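Birkley Youth Football League
Minutes of the winter rules and scheduling meeting, 30 December 2019

Present: representatives of the Birkley, Condberg, Xiong and Wirano clubs, and the league secretary. Quorum met. Minutes of the June meeting approved with one correction (Condberg's field permit expires at the end of the season, not at midseason).

1. Game clock. Wirano moved that a running clock apply in the second half once the margin reaches 28 points. Condberg asked whether the clock would go back to normal if the margin fell below that figure. Motion amended to say that it does not. Carried, 3 to 1.

2. Kickoffs. Discussion of moving the kickoff spot forward for the two younger divisions. Xiong reported that its coaches prefer no kickoffs at all in the youngest division, with the ball placed at the 30-yard line. No motion. Clubs to send written comments to the secretary.

3. Officials. The crew fee goes up to $200 per game. Crews remain at 4 officials for the two older divisions and 3 for the others. The home club must confirm the crew 48 hours before kickoff – a text message is enough.
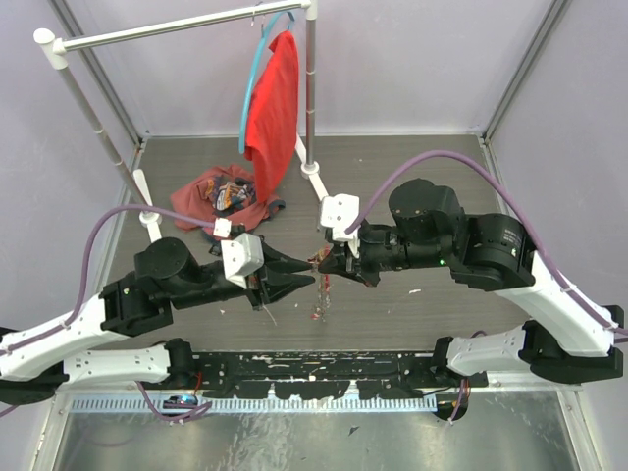

4. Weather delays. Current rule leaves the length of a delay to the referee. Birkley proposed a limit of 90 minutes, after which the game is suspended and resumed from the same down, distance and clock reading. Carried without opposition. Wording on suspended playoff games held over.

5. Rosters. Final rosters are due one week before the opening game. Late additions need a signed transfer form from the former club, if there is one. Condberg noted that two forms arrived unsigned last season – secretary to reject these on receipt.

6. Field markings. Wirano's hash marks were measured and found too wide. To be repainted before the first home game.

Next meeting to be set by email. Adjourned.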